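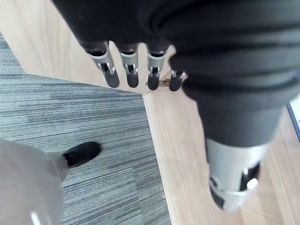 Giuliana Grajales wanted to know why a heavy bookcase is so hard to get moving and then slides along almost easily. What a great place to start a chapter! Her question has two kinds of friction in it, and by the end of Section 2 you'll be able to tell them apart and put numbers on both.

Chapter 2
Why Things Stay Put

Friction acts wherever two surfaces press together, and it always works against sliding. Static friction grows to match your push, up to a limit. Go past that limit and kinetic friction takes over, usually with a smaller force.

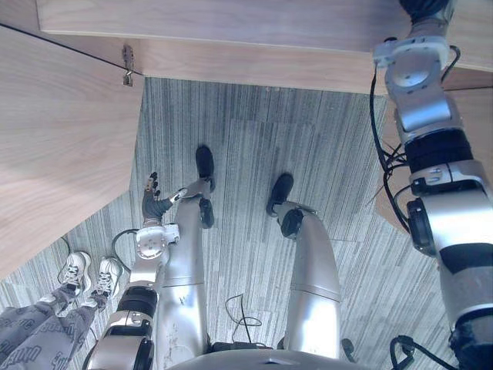
The size of the limit depends on two things: how hard the surfaces press together, and what they are made of. Try a shoe on ice and the same shoe on a rug, and you'll feel the second part right away (carefully, please). A foot planted on carpet, like the black ones in Figure 2.1, has fibers to push against. We'll give that pairing its own number, the coefficient of static friction.

Gravity has a say as well. An object can stick out past its support and still rest flat, as long as its center of gravity stays over the support.

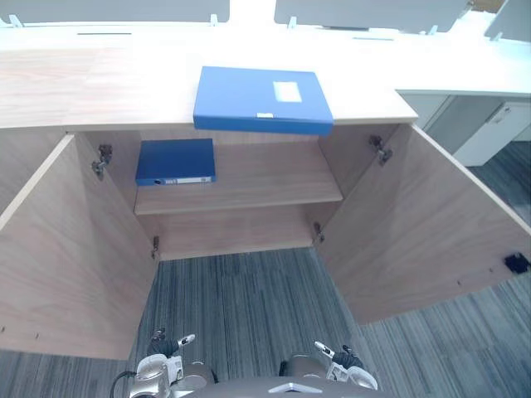

Figure 2.2 A document box overhanging the front edge of a counter.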